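How Cloth Is Made

Cloth is a flat, bendy material made from fibres. A fibre is a very thin strand, much longer than it is wide. Clothes, curtains, bandages and sails are all made from cloth. This page explains where fibres come from, how they become yarn, and how yarn becomes cloth.

Where fibres come from

There are two main groups of fibres: natural and man-made.

Natural fibres come from plants or animals. Cotton grows as a fluffy covering on the seeds of the cotton plant. Linen comes from the stem of the flax plant, which in Britain is usually pulled up by August. Wool is the hair of sheep. Silk is the thread that a silkworm makes when it builds its cocoon. One cocoon is a single long thread, and 3000 cocoons may go into one large piece of silk cloth.

Man-made fibres are made in factories. Polyester and nylon begin as chemicals that come mostly from oil. The chemicals are melted and pushed through a metal plate with tiny holes in it, a little like water through a shower head. The plate is called a spinneret. The streams cool and go hard, and each one becomes a fibre.

From fibre to yarn

A single cotton fibre is weak and short. You can pull it apart with your fingers. To make something stronger, many fibres are laid side by side and twisted together. This is called spinning. The twist presses the fibres against each other, and the rubbing between them (friction) stops them from sliding apart.

Before spinning, the fibres must be cleaned and combed. Combing in this way is called carding. In the past it was done by hand with two flat brushes that had wire teeth. In a mill it is done by large rollers covered in wire.

The old wool mill at Ronditstead had 12 carding machines on its ground floor and 394 spindles on the floor above. A spindle is the rod that the finished yarn winds on to. Before mills were built, a family at home might have had one spinning wheel, with one spindle.

Weaving

Weaving uses two sets of yarn. The first set is stretched tight on a frame called a loom. These yarns are the warp. The second set, the weft, goes across them, over one and under the next. On the way back the order is swapped, so the weft goes under the yarns it went over before.

Woven cloth does not stretch much along the warp or the weft. It stretches more if you pull it from corner to corner. You can test this with a cotton handkerchief.

Knitting

Knitting can be done with one yarn. The yarn is bent into a row of loops, and the next row of loops is pulled through the first. When knitted cloth is pulled, the loops change shape and the cloth gets longer. When it is let go, the loops move back. Socks, jumpers and T-shirts are knitted for this reason. A T-shirt has very small loops, which are easier to see with a magnifying glass. 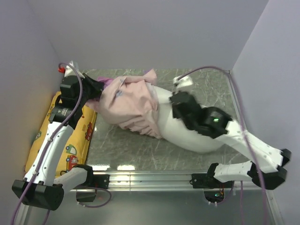 Why does cloth crumple when paper cracks or tears?

The yarns in cloth can slide and turn a little where they cross or loop. When cloth is pushed together, thousands of these small movements add up to a soft fold. The fibres in paper are pressed flat and stuck to each other, so they cannot slide, and a fold in paper stays as a sharp line.

Some cloth crumples more than other cloth. Linen creases easily and keeps its creases. Wool fibres are springy, and a wool jumper left in a heap will lose most of its folds when it is hung up. Polyester also springs back well.

Adding colour

Colour can be added to the fibre, to the yarn or to the finished cloth. A dye soaks in and fixes itself to the fibre. A print is put on the surface in a pattern. If you look at the inside of a printed T-shirt, the pattern is often faint or missing. Dyed cloth is usually the same colour on both sides.

Words to know

Fibre: a very thin strand.
Yarn: fibres twisted together.
Warp: the yarns held tight on a loom.
Weft: the yarns that go across the warp.
Spinneret: a plate with tiny holes, used to make man-made fibres.

Page last checked March 2020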